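### 4.2 Comparing the two controllers from the wrist view

We came to the wrist view somewhat late in the project, after most of the tuning had been done from a fixed outside camera, and we wish we had started with it. Both controllers, Kollard and Hetumov, were given the same simulated gripper, and each ran 814 trials with the same starting poses. 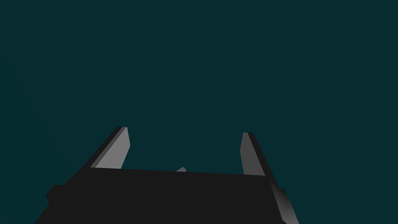
**Figure 3.** Wrist view in simulation, fingers open and nothing held between them.

With so little behind the fingers, small differences in how the hand is tilted are easy to miss, and we leaned on the joint logs for those trials. Matters get more interesting near the cabinet, where the dark body of the gripper hides a good part of what the controller would most like to see.

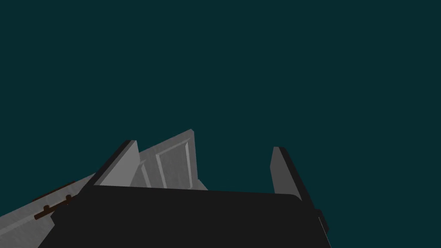 Kollard slowed down a great deal in such poses and gave up on 70 trials. Hetumov gave up on only 23, though it bumped the furniture more often, and we are still of two minds about which habit we would prefer on a real arm. Saadet Tekin kindly went back through the logs by hand in April and agreed with our labels.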